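Quick one tonight, kettle's on and I have to be up early. Bench is finally usable again so the Gökçe is back on the go. (For new people: Gökçe is the arm project, Jistness is the bit of software that drives it. Yes I named both. No I won't be changing them.)

Wednesday at the Brendamgate workshop was mostly rails. Cutting, deburring, swearing. I'd been putting off the side rail for ages and then it went on in one evening, typical. Two of the silver knobs on it, the fat ribbed ones, becuase I am sick of hunting for a hex key every time something needs to shift by a hair. 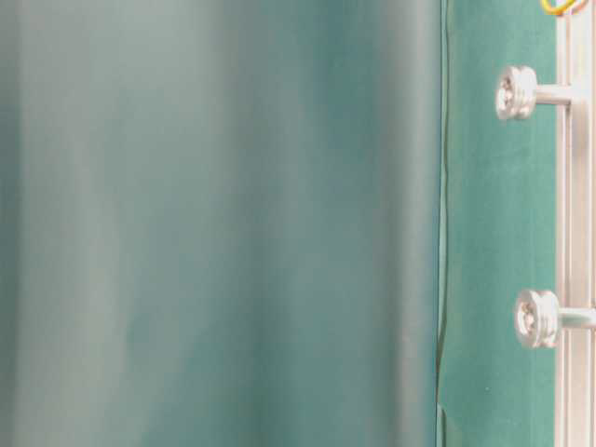

2 min read

Knobs. Love them. Finger tight is plenty for setting up, then a proper nip once it's where I want it. The green stuff alongside is staying too, I like a matt surface, my old white one threw glare at everything and gave me a headache by nine o'clock.

Wiring not tidy. Don't care this week.

So, the actual job. I want the gripper to hold a length of extrusion steady over the cloth so I can fiddle with the free end. Sounds like nothing. First go last month it pinched the bar on one corner and twisted it, which was my fault, the fingers weren't closing square. Since then: reprinted the brackets as open trusses (4 hours off the print, very pleased), new pads on the fingertips, and a slower close. Jistness now does the last bit in 20 little steps instead of one big lunge. I'd had the motor current limit up at 32 per cent and that was silly, so down it came.

Pads are the blue ones. One finger above the bar, one below, pads facing in. I left the washer and bolt in the groove as a marker — easier to measure from than the cut end, and I can put it back in the same spot after.
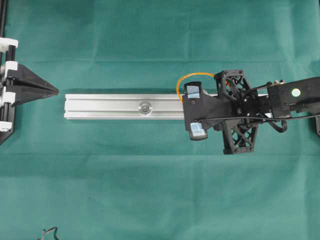 Gülizar Yurt reckons I'm fussing over the fingers when the slop is all in the wrist, and that if I'd shim the wrist first I could go back to the old pads and save myself the bother. Gülizar Akgül said much the same by text, only ruder.

Fair. They may both be right. I did a wobble test by hand and there's a definite click when you push sideways, and I can't swear it comes from the linkage. Shims ordered from Skestley, the thin brass ones, postage cost more than the shims did.

Still to do: shorter cables, or at least some clips. Write down the step settings before I forget them agian. Then leave it opening and closing till it gets to 3000 and see what's come loose. My money's on the linkage nut.

Right, kettle. More when the shims turn up.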